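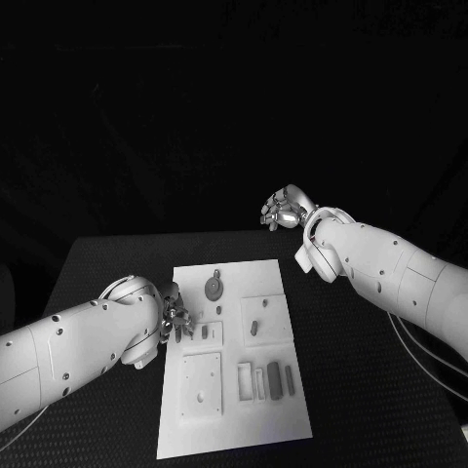 How tight should a small machine screw going into plastic be? Snug, plus a slight further turn – stop when the head seats and the resistance climbs sharply.

The usual failure is a stripped thread. Plastic creeps under load, so a screw run down hard on Saturday will hold less by the end of January. More torque at the start makes this worse.

Refitting a thread-forming screw: turn it backward with light pressure until it drops into the old thread, then drive forward. Skip this and you cut a second thread across the first. Two or three of those and the boss is finished.

Natalia Arellano asked about brass inserts. I use Fletent ones, set with an iron, pressed slowly and left slightly below the surface. If the insert stands high, the screw pulls it upward as it tightens.

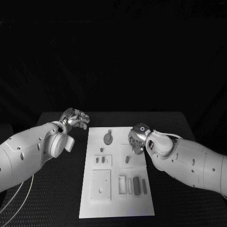
White board, small gray and white parts, dark tabletop.

Threadlocker: keep the anaerobic type away from polycarbonate and ABS. It can craze the part, sometimes days later. A nylon-patch screw is safer.

Driver fit matters more than driver price. My old Ochoa set is still in use, except the smallest tip, which is rounded. A worn tip cams out at low torque and takes the recess with it.

Part 2 will cover washers. I have a bag of Musbridge ones, item 1354, with burrs on one side – burr side goes away from the plastic.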